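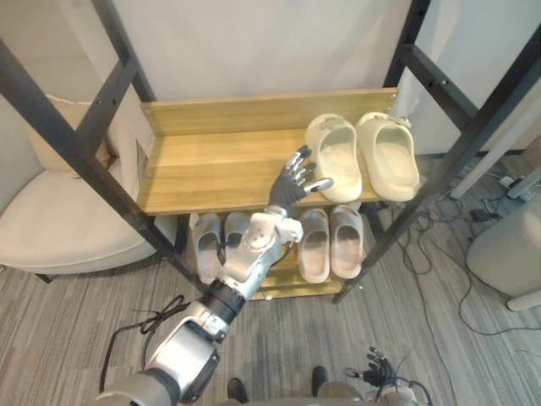

Rentrer de voyage et retrouver ses pieds

22 août 2022

Il y a un moment que j'aime presque autant que le départ, c'est celui où l'on rentre, où l'on pose le sac dans le couloir et où l'on enlève enfin ses chaussures de marche. Je suis restée un bon quart d'heure assise par terre, les orteils en éventail, à boire un verre d'eau du robinet qui m'a paru délicieux. Le courrier attendait, les plantes aussi (pardon, les plantes), mais j'avais six jours de marche dans les mollets et aucune envie de me relever.

Je vous avais promis en janvier de raconter ce tour de Lultach si je le faisais un jour. Eh bien c'est fait ! 55 kilomètres en tout, avec mon gros sac, mon imperméable trop chaud et le petit carnet bleu que j'ai failli oublier au refuge de Pendside. J'ai dû remonter le chercher le deuxième matin, vingt minutes de pente dans les fougères mouillées, et le gardien m'a offert un café pour la peine. Il était très mauvais, ce café, et je l'ai bu jusqu'au fond avec une reconnaissance immense.

Ce qui m'a le plus surprise, c'est le silence de l'après-midi. Le matin on parle, on se salue, on se demande entre inconnus si la source coule encore, et puis passé deux heures chacun se met à marcher dans sa tête. Moi, je fais des listes. Les plats que cuisinait ma grand-mère, les rues de mon enfance dans l'ordre, les chansons dont je connais tous les couplets — il y en a moins que je ne croyais. Entre Pendside et le col, j'ai passé une heure entière à chercher le nom d'un gâteau aux noix, et je le cherche toujours.

Le col de Løken, parlons-en. 2000 mètres, écrits à la peinture sur une pierre, et un vent à vous décoller les oreilles. J'avais prévu d'y pique-niquer comme une reine avec mon fromage et mes abricots. J'ai mangé debout, le dos contre le rocher, en trois minutes, la capuche serrée sous le menton. La descente vers le lac m'a consolée de tout : des myrtilles partout, et des marmottes si peu farouches que l'une d'elles m'a sifflé dessus depuis le bord du sentier.

Pour celles et ceux qui m'ont posé la question, j'ai dormi chaque soir en dortoir, à 53 euros la nuit avec le dîner et le petit déjeuner. La soupe d'Erodico mérite à elle seule l'étape, prenez-en deux fois, on vous la propose avec un tel sourire que refuser serait impoli. Emportez des bouchons d'oreilles et des chaussettes de rechange, plus que vous ne le pensez raisonnable. J'en avais trois paires et j'ai fini le dernier jour avec une chaussette encore humide au pied gauche, ce qui m'a occupé l'esprit bien davantage que le paysage.

Depuis mon retour je dors comme une pierre et je mange comme quatre. J'ai étalé la carte sur la table de la cuisine et je déjeune à côté, en suivant le sentier du doigt. Il reste la variante nord, celle qui évite le col et passe par la forêt, et je me demande si elle se fait encore en septembre. Si quelqu'un parmi vous l'a déjà parcourue, écrivez-moi dans les commentaires, je lis tout, même si je réponds lentement.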